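Left arm drifting after cable swap, worth redoing the zero?
Forum: Cell setup and upkeep

feltonbench
Swapped the purple wrist cable on the left arm of my two-arm cell and now the gripper lands a hair low on every pick. Right arm is fine. I've got 668 cycles on it since the swap and the drift hasn't grown, so I'm leaning toward the cable loop pulling on the wrist. I left it pretty long, up over the joint housing and back down along the arm.

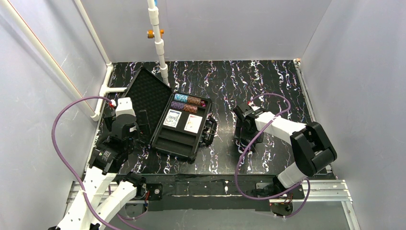
My test job is the poker chip case, chips and cards back in their slots. Chips are forgiving, cards are not. I'd like to skip a full re-zero if I can, it eats my whole evening.

wurkdale_t
Just re-zero it! You had the wrist connector apart, so you bumped something. I do mine after any cable work, no exceptions.

Trereo875
Not sure I agree. If it's steady after 668 cycles I'd look at the mount first. Put a wrench on the base bolts where they meet the aluminum rail – mine had worked loose back in October and I chased software for 2 weeks.

wurkdale_t
Fair, but bolts would wobble both ways. He says always low.

feltonbench
OK, one bolt on the left base took a quarter turn. Still low, maybe a bit less. Re-zero tonight I guess (ugh). Tanko Onyeka sent me his checklist, so I'll go by that.

Trereo875
Shorten that loop before you start or you'll be doing it twice.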